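November 27, 2020
By the Bergmann Woolens press desk

Bergmann Woolens to Bring Back the Pruritz Sweater, Slightly Less Itchy

PRADSTEAD – Bergmann Woolens will return the Pruritz sweater to its winter line this month after a break of four years, during which the company received a steady stream of letters asking for it back and a slightly steadier stream asking that it stay away.

The new Pruritz goes on sale today in the Pradstead mill shop and by mail order. Bergmann has knitted 2,000 of them. When they are gone there will be no more until next November, a policy the company would like to call exclusive but which mostly reflects how many the knitting floor can finish before the heating season.

For customers too young to remember it, the Pruritz is a heavy crew-neck pullover with a ribbed collar, a straight hem and long cuffs meant to be turned back once. It was designed for people who work outdoors in bad weather and was bought, by and large, by people who stood at bus stops in it. It is warm. It sheds drizzle. It has been handed down in families, sometimes over the objections of the person it was handed to.

It also itched. The company has never disputed this. Earlier catalogs described the wool as "lively," and the care label sewn into the original advised wearing a shirt underneath in letters larger than the washing instructions.

"My mother-in-law wore hers to our wedding rehearsal and scratched all the way through dinner, and then told everyone it was the best sweater she'd ever owned," said Snædís Snorradóttir, head of design at Bergmann. "I've thought about that a lot at work. We wanted to fix the neck without losing those people. They're loyal, and they write long letters."

The fix is modest. The body and sleeves are knitted from Rimer, the same two-ply yarn used in the old sweater, spun from a blend of coarse and medium fleeces and left with some of its natural grease. The inside of the collar and the cuffs are now faced with a finer, softer lambswool. From the outside the difference cannot be seen. From the inside, the company reports that early wearers noticed it at once and then noticed their elbows.

Bergmann considered a softer yarn throughout and knitted several samples. They were comfortable, draped nicely and pilled like an old blanket after a few weeks of wear. One was left on a chair in the design room and adopted by a cat. The samples have been retired and the cat has kept hers.

The Pruritz will come in four colors: peat, oatmeal, slate and a green the company calls Lower Field. Lower Field replaces the mustard of earlier years, which sold poorly everywhere except Pradstead, where it sold very poorly. Sizes run from extra small to double extra large, and the fit is generous. Customers between sizes are advised to take the smaller one, and customers who plan to wash it hot are advised to have a smaller relative.

Each sweater is knitted in panels, then linked and finished by hand. The shoulders are reinforced with a woven tape, a detail carried over from the original, which was known to outlast its owner's interest in it. Elbow patches are not included but are sold separately in matching yarn.

Returns and repairs

Bergmann will mend any Pruritz free of charge for 12 months after purchase, whatever the cause of the damage. That includes moths, fence wire, campfire sparks and dogs. It does not include shrinkage. Customers who have shrunk a Pruritz may send it in anyway, and the mill shop will tell them, kindly, what size child it would now fit.

Sweaters from earlier years can also be sent for repair at the usual mill shop rates. Please wash them first. The company asks this with some feeling.

Unworn sweaters may be returned for a refund within the normal return period. "It's itchy" will be accepted as a reason, although the form will no longer have its own box for it. The box was added to the old form as a convenience and was ticked so often, including by people who were returning scarves, that the records became useless.

How to wear it

The design team suggests a cotton shirt underneath for the first few weeks. Rimer yarn softens with wear and with cool hand washing, and long-term owners say the sweater reaches its best in its second or third winter. Dry it flat, away from radiators. Do not hang it up, unless a knee-length sweater is what you were after.

A short leaflet on washing and darning comes with every order. It was written by the finishing room and edited only for language.

"People ask me if it still itches," Snorradóttir said. "A bit, yes. On the forearms, mainly. If you want one that doesn't, we make a very nice cardigan."

About Bergmann Woolens

Bergmann Woolens makes knitwear, blankets and socks in Pradstead. The mill shop stocks the full winter line as well as seconds, odd lots and, for as long as they last, a quantity of mustard sweaters at prices the staff describe as persuasive. Samples of Rimer yarn in all current colors are available to the press on request, and may be kept.

Recent releases

Bergmann Sock Sizes Now Match Feet
Mill Shop Extends Winter Hours, Regrets It Slightly
Rimer Yarn to Be Sold by the Skein
A Word on the Mustard
Blanket Seconds: What Counts as a Flaw

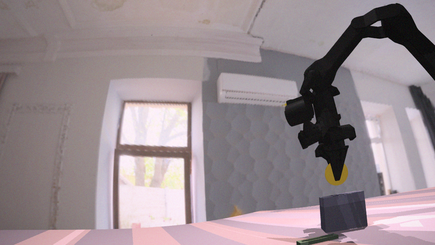 Black robotic arm with its tip pointed down toward a table surface. Computer rendering.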